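Household Chore Readiness, Phase 3: Progress Report
Prepared for Wenora, period ending March

Work this period stayed in the simulated kitchen. The chore under test is counter clearing: locate an item, grasp it, set it down at a named spot. Items are mixed in size and shape.
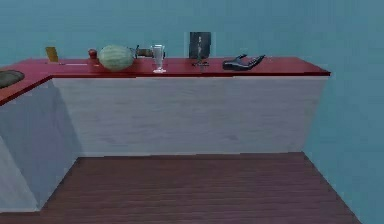
Simulated kitchen with counter items and robot hand.

The batch consisted of 754 trials. Large rounded items remain the weakest class, and a melon is still harder for the controller than an apple. Stemmed glassware is a separate problem. The planner picks a grasp height suited to a straight tumbler and has to be corrected by hand.

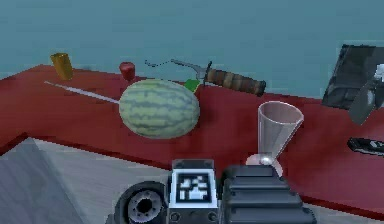
Report by Elie Boutros, Sutanto test group, Drindau

Knives stay in the object set for detection only. No grasp is attempted on a blade, and that limit will hold until the force checks at Andalberg are finished.

Navigation was scored apart from grasping. The room model now includes furniture away from the counter, so that routes are planned around thin obstacles such as the legs of a coat rack.
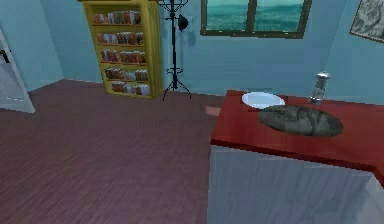
Open items

1. Transparent objects. Depth estimates on clear glass are unstable. A revised sensor model is in test.
2. Run time. A full clearing run takes 10 minutes. The target is 3.

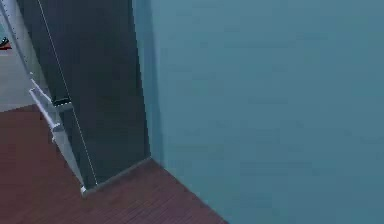

Door opening is the next chore on the schedule, with 100 trials planned. The first task is the pull itself, with no shelf work behind it. A long bar handle held off the panel by a post at each end leaves room for fingers to close behind it, so we start with that type. Recessed grips will follow if the budget line is renewed. Our present assessment is that counter clearing is not ready for trial in an occupied home.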